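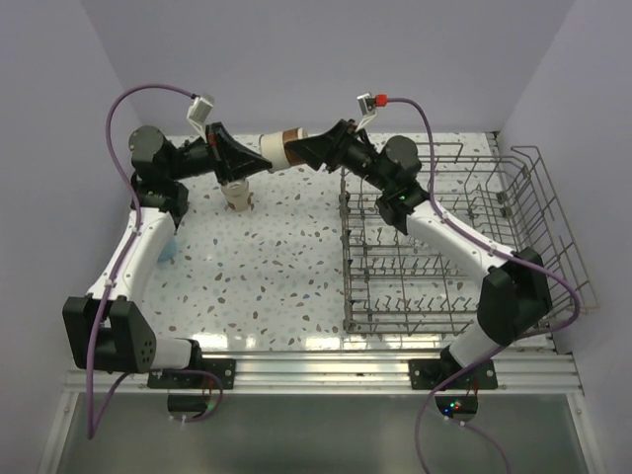 Equipo de Manipulación, laboratorio Ekemard

Hilo sobre cómo recogemos los ejemplos de la tarea de los vasos. Varios nos lo habéis preguntado desde junio y es más cómodo contestar todo junto.

1/ La tarea consiste en levantar vasos de papel de la mesa y dejarlos en el escurreplatos. Dos brazos, una mesa moteada y una rejilla metálica. Lo llamamos Trokau por dentro, que es el nombre de la carpeta donde empezó todo.

2/ Cada ejemplo es un episodio completo teleoperado. Una persona mueve los dos brazos y se guarda todo: posiciones de las articulaciones, apertura de las pinzas y vídeo. Si el episodio se interrumpe, no se edita. Se marca como incompleto y se repite desde el principio.

3/ Llevamos 1046 episodios grabados a fecha de 7/23/18. Válidos, 1035. Los que faltan se descartaron por fallos de sincronización entre el vídeo y las articulaciones. No se han borrado, están en una carpeta aparte.

4/ En la foto, un vaso está tumbado entre las dos pinzas y lo sujeta sobre todo la derecha. Tiene una banda marrón y la boca mira hacia el brazo derecho. El otro, color crema, está de pie justo debajo de la pinza izquierda.

5/ El papel se deforma. Con una pinza rígida el cierre se repite casi igual en todas las demostraciones. Con un vaso de papel, quien teleopera corrige la fuerza sobre la marcha, y esas correcciones nos interesan mucho. Pedimos que no se disimulen.

6/ También pedimos que no se vaya demasiado deprisa. Los primeros operadores competían por terminar antes y los movimientos salían a tirones. Ahora el tiempo no aparece en pantalla durante la grabación.

7/ Cámaras: hay una pequeña, blanca, encima de cada muñeca. Las vistas de muñeca ayudan cuando un brazo tapa al otro, cosa que pasa continuamente en el centro de la mesa. Para el contexto general usamos además una vista fija.

8/ Los cables morados van a las cámaras, sujetos a cada brazo con bridas blancas. Se deja holgura a propósito. En junio los llevábamos más tensos y perdimos una tarde entera buscando un fallo de imagen que era un conector medio suelto.

9/ Entre episodios se cambia la posición de partida de los vasos. Al principio lo hacía cada operador a ojo y acababan siempre en los mismos sitios. Ahora una lista generada de antemano indica la zona y si el vaso empieza de pie o tumbado.

10/ La rejilla ocupa casi toda la mitad derecha de la mesa. Eso deja poco sitio para maniobrar y hay gente que nos ha propuesto una más pequeña. De momento se queda. Cambiarla ahora partiría el conjunto en dos y preferimos cerrar esta tanda igual que la empezamos.

11/ Ritmo: unos 20 episodios por turno. Se puede hacer más, pero al revisar vemos que la calidad baja hacia el final. Quien graba no revisa sus propios episodios.

12/ Para el primer entrenamiento usamos 700 episodios. El modelo llegaba bien al vaso y fallaba al soltarlo entre las varillas. Revisando los datos vimos que teníamos muy pocas demostraciones con recolocación, así que los turnos siguientes se dedicaron sobre todo a eso.

13/ El formato es el mismo que usa el grupo de Onduvville, con un campo añadido para las notas del operador. Son notas cortas: "dos intentos", "vaso girado", "cambio de mano". Luego sirven para filtrar.

14/ Sobre publicar los datos: sí, es la idea. Falta decidir la licencia y terminar el conversor, que internamente se llama Björklund y todavía se atasca con los episodios largos.

15/ La siguiente tarea serán platos, con la misma celda y los mismos brazos. Cuando tengamos la lista de posiciones la colgaremos en este mismo hilo. Si alguien trabaja con objetos deformables y quiere comparar protocolos de grabación, tenemos los mensajes abiertos.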